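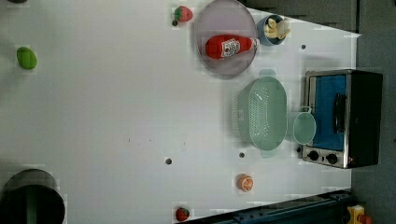
*Work table with the play kitchen set: plate, colander, cup, toaster oven and toy food.*

**Progress report: Clastlow Student Robotics Project**
Prepared by Elmarie Nkosi, project lead, for the Drusia education grant
Period covered: start of term through October

**Status**

The project is on schedule for the first two milestones and behind on the third. Students have a working pick-and-place routine for single items. The routine for opening the toaster oven door is not finished.

**Work completed**

The club has 18 students this term, split into a software group and a task group. The task group writes the kitchen tasks and sets up the table. The software group records runs, trains the control model and keeps the log.

Nine tasks are written and approved. They include moving the ketchup bottle off the plate, putting a strawberry in the colander, and placing the orange slice in the blue bowl. Each task sheet gives a start layout, an end condition and a time limit. Ningsih Krishnan reviewed the sheets and asked for clearer end conditions on the colander tasks, and those were rewritten.

Students now change the layout between runs. Early runs all used the same positions, and the model did poorly when an item was moved a few inches. Scores on the strawberry task improved after the change. The bananas are still the hardest item to grasp cleanly, and the group plans to try a slower approach speed.

**Milestones**

| Milestone | Status |
|---|---|
| Task sheets written | Done |
| Single-item pick and place | Done |
| Oven door task | Late |
| Two-step tasks | Not started |

The oven door task is late because the toy moves when the handle is pulled. Lyle Castellanos is testing a mount that clamps to the table edge. If it holds, recording for this task can begin at once with a target of 30 runs.

**Spending**

We have spent $2,000 of the grant to date, on replacement gripper pads, the play kitchen items and a storage drive. Receipts are with Yufang Jin in the school office. No change to the budget is requested.

**Safety**

All students completed the safety briefing before working at the table. Two students stand at the table during a run, one of them assigned to the stop button. There were no injuries.

**Next period**

- Finish the oven mount and record the door task
- Start two-step tasks, beginning with the cup and colander
- Hold a practice round for the Nullon student challenge
- Send the run log to Mieczysław Żak for outside review

We would like to know whether the spring site visit can be held after school hours, when the full club is present.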